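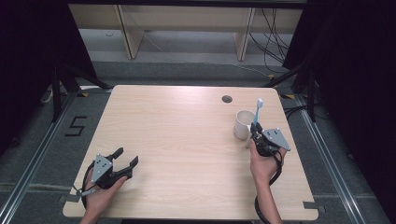
Intermittent dropout on the right handheld gripper, third week of it now. The jaw position value freezes for anywhere from a few frames to a couple of seconds, then jumps to the correct value. Left unit never does it. The freeze shows up almost entirely at the end of the toothbrush task, when the brush goes down into the mug and the wrist is close to vertical. On the right unit the cable trails back along the forearm and then down toward the front of the table, and on the left it loops out from the base and hangs past the table corner, so the two are not loaded the same way. Out of 395 episodes recorded since January, 153 have at least one freeze on the right channel. We only noticed when a policy trained on that set started letting go of the brush early on the real arm, which put it on the floor several times and once drove the fingers into the rim of the mug.

Things already done: swapped the USB port, swapped the hub, reflashed the gripper board, replaced the encoder. No change from any of them. The logger is Neron, stock config. What would you look at next?

posted by gripfault_2

---

Cable. Swap left and right cables and run the same task. If the fault moves to the left, you have your answer in an hour.

posted by mbrandt_ctl

---

Agree with swapping, but do it one part at a time. If you swap the cables and re-seat both connectors in the same step, you won't know which of the two fixed it. I have seen a strain relief that was fine on the bench and open circuit past a certain bend. It measured good on the meter every time because we always measured it straight.

Also, what does Neron do when a sample is missing? Does it write a gap or repeat the last value?

posted by oldservo

---

It repeats the last value. Timestamps keep advancing, which is why we missed it for so long. There is a stale flag in the raw packets but the converter drops it.

posted by gripfault_2

---

Then you have two faults. One is electrical and one is in the converter, and the second is worse. A broken cable costs you a cable. A logger that fills in bad samples with plausible ones cost you 153 episodes and very nearly an arm.

posted by oldservo

---

I don't agree that the converter is at fault. Hold-last-value is normal behavior for a position channel and it is in the Neron docs. The sanity check belongs downstream. If you train on data without looking at a histogram of frame-to-frame deltas, you will get caught by something sooner or later, cable or no cable.

posted by kestrel_io

---

Hold-last-value is normal if the flag survives. Here it doesn't. Anyone downstream sees a gripper that was commanded closed and stayed closed, and there is no way to tell that from a real hold.

posted by oldservo

---

There is a way. A real hold has encoder noise on it. A frozen channel has none. Look for runs of exactly equal values longer than your noise would allow.

posted by kestrel_io

---

That works on encoders with enough resolution. On ours (older Geneo boards) a firm grip gives the same count for seconds at a time, because the fingers are stalled against the object and nothing is moving. Your filter would throw out every good grasp we have.

gripfault_2, which boards are you on?

posted by tq_lowbay

---

Geneo as well, the newer revision. I checked a few known good grasps on the left channel and there is one or two counts of jitter, so the equal-run filter may be usable for us. I will try it against the raw packets, where the stale flag is still present, and see how well they match.

Cable swap is planned for Tuesday. The rig is booked until then.

posted by gripfault_2

---

Are you still collecting on it in the meantime? I would stop. Every episode you add is one more to sort out later.

And separate question, what limits the arm? Fingers into the mug rim should have tripped something. We run a force threshold at the wrist and a hard speed cap on the last part of any insertion, and neither one cares what the policy thinks the gripper is doing.

posted by hvalve

---

Collection is stopped on the right unit. The arm has a current limit per joint but it was set high during an earlier job lifting heavier parts and never set back. It did stop, but later than it should have. Mug survived, one fingertip pad did not. Nobody was inside the fence. The limit has been lowered and the value is now written in the startup sheet.

posted by gripfault_2

---

Put it in the startup script, with a check that refuses to run if the value is wrong. Ours was on a sheet too. People sign the sheet.

posted by hvalve

---

Fair point. Done this morning.

posted by gripfault_2

---

Update after the swap.

Step 1: exchanged the cables only, same boards, same operator, 70 episodes of the toothbrush task. Freezes moved to the left channel when I had the left hand do the insertion. With the right hand doing it on the other cable, none. So the cable is bad.

Step 2: put the bad cable on the bench and bent it by hand while watching the packet counter. It drops out within a few centimeters of the gripper end once the bend gets tight, and comes back when released. Cut the jacket open afterward. One data conductor was broken and the ends were touching most of the time.

Step 3: equal-run filter against the stale flag. It found most of the freezes. It missed the short ones of a few frames and it marked a handful of good grasps. I am not going to rely on it alone.

posted by gripfault_2

---

Good, clean result. What are you replacing the cable with? The standard one will break in the same place. We changed to the high-flex type from Hutchins, rated for drag chains, and added a second tie point at the elbow so the wrist bend is spread over a longer piece.

posted by mbrandt_ctl

---

The Hutchins cable is stiff for a handheld. Our operators complained that it pulled the gripper around, and you could see it in the wrist data. I would keep the standard cable, add the tie point, and treat the cable as a consumable. We change ours every 500 episodes whether it looks bad or not.

posted by tq_lowbay

---

Changing on a count only helps if the count is shorter than the life of the worst cable. gripfault_2's failed before 395.

posted by mbrandt_ctl

---

Without a tie point. With one, we have not had a failure before the change.

posted by tq_lowbay

---

Going with the standard cable plus the tie point for now, and one Hutchins on order to compare. I have also patched the converter to carry the stale flag through to the output, and any episode with a stale sample during a grasp is rejected at import.

On the old data: the raw packets exist for everything except the first batch, which was deleted after conversion. I can rebuild the flags for the rest. The first batch I will probably drop, although the people over at Badari who share the set would like to keep it with the filter applied. Opinions?

posted by gripfault_2

---

Drop it. You just said the filter misses the short ones.

posted by oldservo

---

Keep it but leave the gripper channel out of the loss for those episodes. The arm trajectories are still good - the fault only touched one channel.

posted by kestrel_io

---

If the wrist pose goes through the same cable as the jaw encoder, check that before you call the trajectories good.

posted by hvalve

---

It does go through the same cable. Checking now.

posted by gripfault_2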